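Handling and Sorting: Notes for Session 9
Module leader: Vimala Kurup
Kit under review: Esudo paired hand-held grippers, teaching set

Before the session

Please read the two-page supplier sheet and skim Kumaresan Chettiar's notes on grip force from June. Reviews are due on 7th July, handed in on paper or through the course page.

Why we are looking at this kit

I have wanted to teach with something like this for years! Most of our automation work so far has used the Datel bench arm, a fine machine that takes half the session to set up. The Esudo set skips all that. You pick up a gripper in each hand, do the job yourself, and the set records how the fingers opened and closed and where they went. A robot arm can then learn from your recording. You are the teacher, in other words, and you find out very quickly how much your own hands know without telling you.

The task is sorting wrapped snacks. It sounds easy, and the first few minutes usually feel easy - then you meet a foil-wrapped ball that wants to roll, or a bag that changes shape when you squeeze it. Crisp edges, soft bags, twisted ends, slippery foil: each asks for a different approach, and I love how much there is to talk about after one short run.

What to look for in the grip

Start with the long, flat packages. Both finger pads should meet the sides at the same height, and the package should stay level with the base of the gripper. Squeeze only as far as you need to. If the wrapper buckles, you have gone too far, and a robot that copies you will go too far as well. 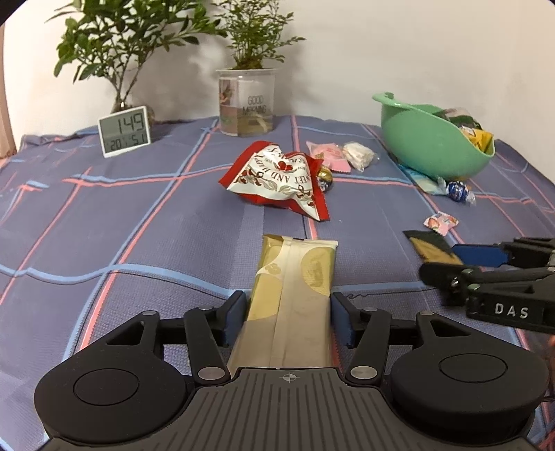
Fig. 1. Side grip on a long package, with the second gripper beside a flat one.

Look at the pads in Fig. 1, one on each long edge. A grip like this leaves the top of the package clear, so the printing can still be read by a camera or a person. Compare it with a grip across the ends, and write down which you would choose for a box that has to be packed tightly.

Then try using both grippers together. Revathi Gowda's advice is to let one hand finish closing before the other starts to move. It feels slow, but the recordings are far easier to use.

Points for your review

Comfort: how does your wrist feel after a full run? Smaller hands may find the reach tiring.
Feedback: can you tell through the handle when the pads have touched something?
Range: which shapes did you avoid, and why?
Recording: the set stores up to 2,163 grips before it needs clearing. Is that enough for a class of your size?

My own view so far is very warm, with one grumble. The pads are a joy on boxes and bars but less sure on small round sweets, and I would like to try a softer pair. Thư Khương is testing a set from Aguiar and will bring her results next time.

Work in pairs, swap after each run, and keep your failed grips in the file. We shall need them for Session 10.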